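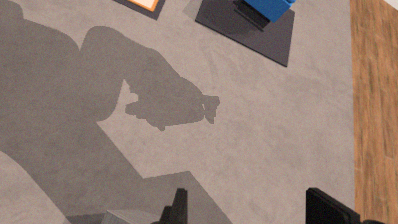

Wikden shadow fault

The Wikden shadow fault is a failure of camera-guided robot arms in which the control software takes the arm's own shadow for a solid object and plans around it. It was first described at the Jinstead robotics workshop by Fitriani Pattinasarany and Syahrul Osman, and it takes its name from Wikden, the tabletop simulator they were using at the time. It remains one of the best-loved bugs in the field, and a wonderful teaching case!

Discovery

Pattinasarany and Osman were running a batch of 505 simulated pick-up trials on a mottled gray tabletop when the arm began stopping short of its target, gripper open. It did so in 234 of them. The pair first suspected the joint limits, then the gripper model, and spent over 200 hours on both before Osman switched off the main light and the stops vanished.

Cause

Wikden drew shadows with very sharp outlines. Seen by a camera looking down past the gripper fingers, a shadow like that can cover a large part of the table and have a clear edge of its own, complete with notches and forked tips. The object finder had been trained mostly under soft light, and it read these edges as the rim of something dark lying on the surface. As the arm moved, so did the "object," and the collision checker would halt the motion. A slower version of the fault, known as creeping, had the arm back away from its own shadow a little at a time until it reached a joint limit.

Safety

The fault was harmless in simulation. Efe Wike later reproduced it on a physical arm at Grundudholm, where the sudden stops loosened a wrist mount. Wike's report, dated September 28, 2024, also raised the opposite and more serious case: software taught to ignore dark patches may ignore a real dark object, or a sleeve. Nabila Sinaga has argued that no shadow filter should ever be allowed to override a contact sensor.

Remedies

The usual fix, the Pillai patch, predicts where the arm's shadow will fall and compares that outline with the camera view. It needs 4 known light positions and works poorly near windows. Many teams also vary light angle and shadow softness during training.

See also: collision checking; domain randomization; protective stop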